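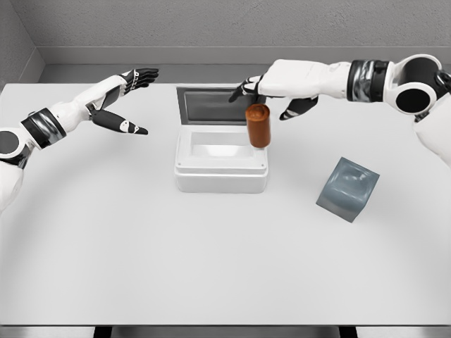 *Figure 4. Left and right robotic arms over a white tabletop (rendered).*

## 4. Setting up the daily arrest log

Gerkent pulls booking records from the county jail roster and turns them into a draft log for your crime page. It does this quickly and with no judgment whatsoever. The judgment is your job, and this section covers where to put it.

You will need an editor account, the roster address for your county, and the name of someone willing to be phoned by angry relatives.

1. Open **Sources > Jail rosters** and choose **Add roster**.
2. Paste the roster address and press **Test**. A working roster returns up to 100 bookings. If you get exactly one, and it is from August, you have pasted the archive page.
3. Under **Name match**, choose **Full name and date of birth**. The other option, **Last name only**, survives from version 1 and should be treated like the office microwave.
4. Set **Hold before publishing**. The default is 54 minutes. You can make it longer, and you can't make it shorter.
5. Under **Booking photos**, pick **Never**, **On editor approval** or **Always**.

> **Caution:** **Always** means always. The *Rarncombe Courier* left it on over a long weekend and ran 388 faces, several of them belonging to people released without charge by Monday lunch.

6. Set **Follow-up reminder** to 168 hours. Gerkent will then nag the assigned reporter weekly until the case has an outcome entered. Reporters can snooze the reminder twice.
7. Save, then run **Preview log** and read it. All of it, including the traffic stops.

> **Note:** A booking is an arrest. The draft template says "was booked on suspicion of" and the wording is locked. Diarmuid Brennan on our support desk can unlock it, but he will ask why, and he has time.

### 4.1 Dropped and sealed cases

When a court record changes to *dismissed* or *sealed*, the entry moves to the **Review** tray and comes off the public page until an editor acts. Nothing is deleted — the original stays in your private archive with its edit history.

If you share a login, the history will credit every decision to the same person. At the Kavanagh bureau that was Ertuğrul Tuncer, who was on vacation for most of them. Set up separate accounts under **Staff > Add user**.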